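Participants wanted: two-handed gripper study, Flarnport lab

Kiren is looking for adults to take part in a paid study at our Flarnport lab. The study is part of the Lallis project, which looks at how well robot arms learn household and workshop tasks from people who have never operated a robot.

In our first round, people demonstrated tasks one-handed. Policies trained on those demonstrations did fine on picking and placing but poorly on anything that needed one hand to steady an object while the other worked. The new round uses two grippers, and we want to find out how many demonstrations from untrained people are needed before that gap closes.

What you will do
You sit at a table with a gripper in each hand and carry out short tasks: opening and closing small drawers, moving parts from one place to another, turning objects over. A session has 30 tasks with a break halfway. We record the movement of the grippers and video of the tabletop. Your face is not recorded.

Who can take part
Age 18 or over
Full use of both hands and wrists
Normal or corrected vision
No previous paid work with robots
Left-handed people are especially welcome, as we had too few last time

Time and pay
Each person comes in for 6 sessions, spread over three weeks. Sessions last roughly 90 minutes. Pay is per session and is the same whether or not you finish all the tasks. You can stop at any point without giving a reason. Parking is free at the Zalewska building, side entrance.

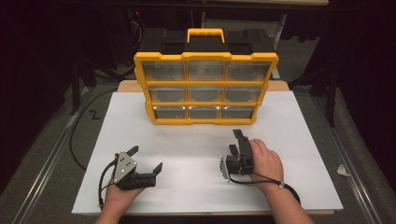 Drawer task: parts organizer and the two hand-held grippers.

How to apply
Fill in the short form on the Lallis project page, or leave your details at the Zalewska front desk. Tell us which hand you write with and whether mornings or afternoons suit you better. We have 30 places and will keep a waiting list. Sessions start in May and results will be published in 2027. Everyone who takes part can ask for a copy.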